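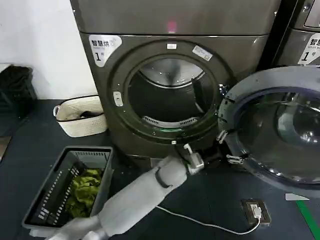
Most complaints about a dryer that takes too long come down to lint, and lint takes a few minutes to deal with. These steps are for front-loading dryers of the kind used in shared laundry rooms and small apartments. On many of them the lint grille is at the lower inner lip of the opening, a row of narrow slots that is easy to miss until the door is swung all the way back. Check there first. If your machine has a pull-up screen in the top panel instead, the cleaning is the same but you can skip step 2.

What you need
A soft brush (an old toothbrush is fine)
A vacuum with a narrow hose end
Two cloths, one damp and one dry
A small bowl of warm water with a drop of dish soap
A flashlight

Step 1. Let the machine finish its cycle and cool down. Take everything out, including the sock that is stuck to the back of the drum. Switch the dryer off at its own button, then pull the plug. If the outlet is behind the machine and you can't reach it, turn off the breaker.

Step 2. Open the door as far as it will go. Don't lean on it or rest a basket on it while you work. The hinges carry the whole weight of the glass, and a door that has dropped even slightly won't latch properly.

Step 3. Lift out the lint filter. Some have a finger hole in the middle and some have a tab at one end. Pull straight up. If it doesn't move, look for a small catch before you pull any harder. Open the filter like a book and roll the lint off with your fingers, starting from one corner.

Step 4. Vacuum the slot the filter came out of. Use the flashlight to see how far down the lint goes. Push the brush in gently, loosen what you can, and vacuum again. Kuo-hua Tseng, who looked after the dryers at Drondstead before I did, used a bottle brush for this, and it does reach farther.
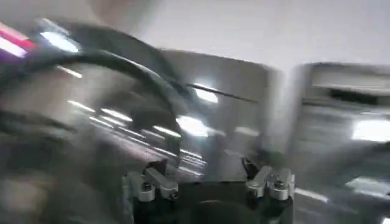 Every fifth load or so, the mesh needs washing as well. Dryer sheets leave a film on it that you can't always see. Run a little tap water over the mesh, and if the water sits on top and doesn't go through, scrub it with the soapy water and the toothbrush. Rinse it and stand it on a towel until it is completely dry. A damp filter picks up lint in clumps.

Step 5. Wipe the rubber seal with the damp cloth, following it all the way around. Then wipe the inside of the drum. Ink and crayon marks come off with the same soapy water if you go over them more than once. Dry everything with the second cloth.

Step 6. Wipe the glass on both sides and clean around the latch. Fluff packed into the latch can stop the dryer from starting.

Step 7. Put the filter back, close the door and restore the power. Run the empty dryer for 5 minutes on low heat.

If towels are still damp at the end of a normal cycle, the next place to look is the exhaust hose on a vented model, or the water tank and condenser on one without a vent. Check the manual for how to get at the condenser, as the covers differ a lot from one maker to the next.

Updated 6/7/18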